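Bimanual packing cell in a shared workshop – request for comments
Surnorero Workshop Forum > Builds in progress

ansah_bench
Posted October 13, 2025

Members are invited to comment on the packing cell presently under construction in bay 5 of the shared workshop. The project is registered in the build log under the name Pita. Its purpose is to take bakery items from a tray and place them in an upright paper bag, using two arms on a common aluminium rail.

The walls are of brick-pattern sheet on an aluminium frame. Each arm has a parallel gripper. Control is by means of the Ikier board, with the software as released in August. The present budget allows 28 seconds for each item, and the intention is to reduce this to 14.

Comments are requested on two matters: the division of work between the arms, and the choice of floor covering.

railside
I have read the build log and would question the use of two arms for this task. One arm is sufficient to lift a roll and release it over a bag. The second arm adds cost, cabling and a risk of collision. I would recommend that it be withdrawn until the first is reliable.

ansah_bench
The recommendation is noted. The left arm is intended to steady the bag when an item catches on the rim. A bag fixed to the floor was considered, but it would not represent the task properly.

mortarline
I must disagree with railside. A paper bag has very little weight of its own, and a long roll pressed against one side will push it over. A second arm is a reasonable answer. My concern is with the patterned walls and mat. A plain grey surface would make the items far easier to separate from the background.

ansah_bench
A plain surface would certainly be easier. The patterned surfaces were chosen so that the vision software does not come to depend upon a clean background. Members may of course take a different view.

mortarline
I do take a different view. It would be more usual to establish a result on the plain surface first and to introduce the pattern afterwards. At present a failed grasp could have more than one cause.

railside
On that point I agree with mortarline. May I also ask that the front rail be cleaned? Debris in the slots will find its way under the base plates in due course.

ansah_bench
Both points are accepted. A plain mat will be cut to size, and cleaning of the rail has been added to the closing list for the bay. Four views of the cell are attached for members who have not visited. 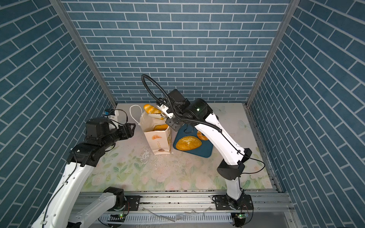
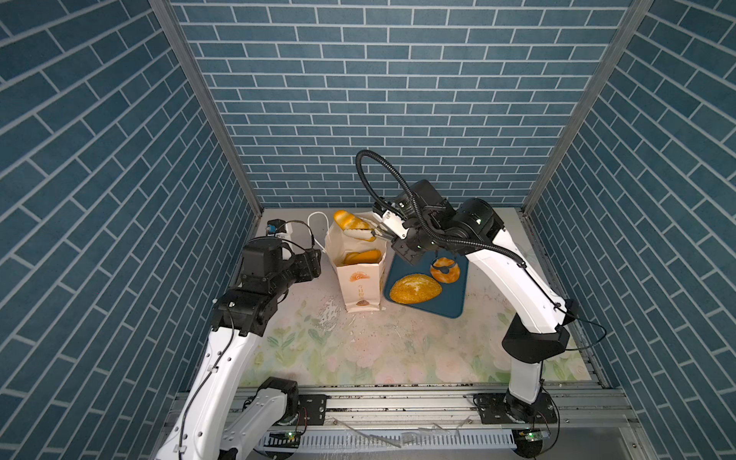 The next view is of the tray, from a camera at the gripper.

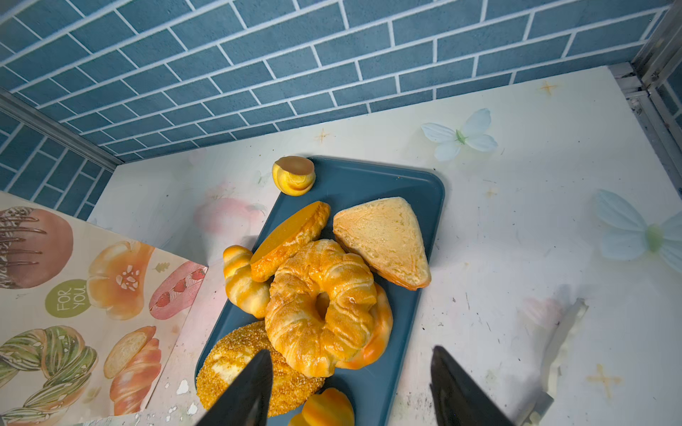
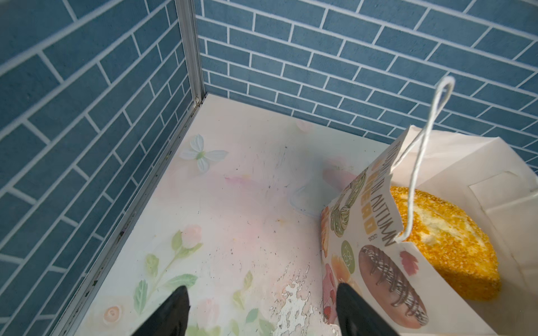 slotted_nut
What is the recommended order for setting up two arms on one rail?

ansah_bench
Bolt both bases down first and check that each is square to the rail. Set the home position of one arm with the other powered off, then repeat the process for the second. Joint limits should be entered before both arms are powered together, and the first shared movements should be made at low speed – the bay rules require one person to remain at the stop button throughout. Allow five slow cycles before any increase in speed is considered.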